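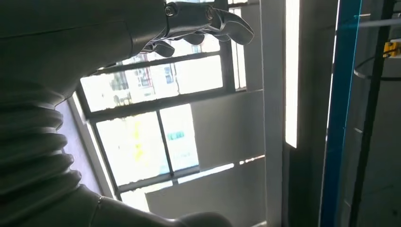 Home & Repair > Windows & Doors

Glare from a big window with a dark metal frame

Posted by Kamlesh Mishra, Jun 25, 2020

I have a large window in a room with pale lavender walls. The frame is dark gray metal, with two bars going across and one going up the lower half. On a bright day the glass goes nearly white and I can hardly make out the building across the way. It is hard to look at anything on that side of the room.

I don't want heavy curtains. I rent, so drilling into the frame is out. Has anyone used a stick-on film on a window split up like this? One sheet or a separate piece for each pane? A shop called Fagerlund quoted me for a roller blind but they want to screw it to the wall.

4 replies hidden, 3 shown

Kári Hjaltadóttir
Separate pieces. You can't run film over the bars, it will lift at the edges. Measure each pane on its own even if they look the same size. Mine were off by a little. Cut the film an inch too big, spray the glass with water and a drop of dish soap, lay the film on, squeegee from the middle out, then trim with a new blade. Leave a small gap at the frame so the water can get out.

Get the static cling kind if you rent. It peels off and leaves no glue. Check the glass first. If it is double glazed, some of the darker films can heat it up enough to crack it, so ask your landlord or whoever made the window. I put mine up in March and it has stayed flat except for one corner.

Leif Haugland
just get curtains

Ivar Söderlund
Agree with Kári on cling film. Go for a light gray one and not the mirror type. Mirror film works in the daytime but at night with the lights on people can see in and you can't see out. Also try a small piece on one pane for a few days before you buy the whole roll. I bought 13 feet of the wrong shade and it is still in my closet.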